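Shop visit, Cluretent build night, November

Got there at 16 past the hour, parking is terrible. Door code didn't work, went in thru the loading side.

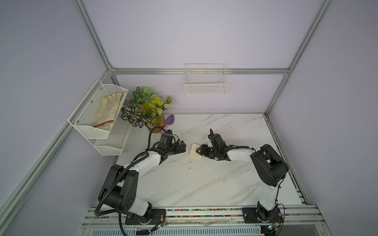 The two-arm cell at Cluretent, sponge in the right gripper.

So this is the home-built cell they've been posting about. Extrusion box, panels on the walls, both arms bolted to plates on one rail along the front. Marble-look top – more kitchen than lab. Plant in the back corner with a little purple trowel leaning next to it. Work gloves up in the wall rack.

Total spend so far 2,000, most of that the arms. Rail was secondhand from Cinex. Panels were offcuts, El Sherbiny let them go for 50 the lot.

Things I wrote down:
– mounting plates first, square the frame after. They did it the other way and redid it
– cable slack on the left arm, leave more than you think. Mine is way too tight at home
– boards sit right by the bases, short wires, easy to get at
– software is Cluva, older version, they dont want to upgrade mid build

Didn't get to ask about the grippers, ran out of time. Going back in 2 weeks with my own brackets to compare. Bring calipers!!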